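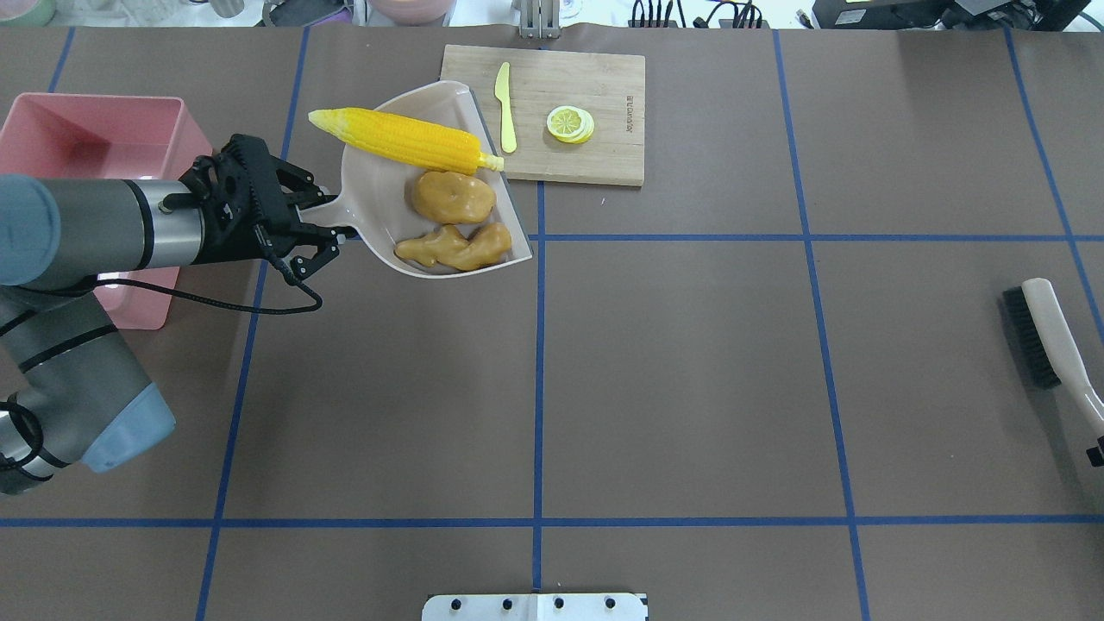

Prella Tabletop Play Food

README, version 2
Last updated August 30, 2026
Maintainer: Vivek Tripathi
Labels and checks: Lwazi Matlala

Contents
2,000 color stills of play food, play kitchen tools and small cleaning tools on a tabletop. Each still has one label file with the same base name.

Classes
There are 49 object classes in three groups.
food: corn, potato, ginger, lemon slice, and others listed in classes.txt
kitchen: cutting board, knife, and others
cleaning: dustpan, brush, bin

Labeling rules
Play food takes the name of the real food. Ginger and potato are separate classes and must not be merged under "root".
Stacked slices get one box per stack.
An object resting in a dustpan keeps its own box and has the attribute "inside" set to 1. The dustpan box covers the full dustpan, contents included.
Tape on the tabletop is background.
Printed text on a cutting board is not transcribed.

Splits
The test split holds 40 layouts that do not occur in train. File lists are in splits/.

Known issues
Labels made before April use "chopping board" for "cutting board". Run fix_names.py before mixing them with newer files.
Brush boxes are loose where the bristles are partly out of view.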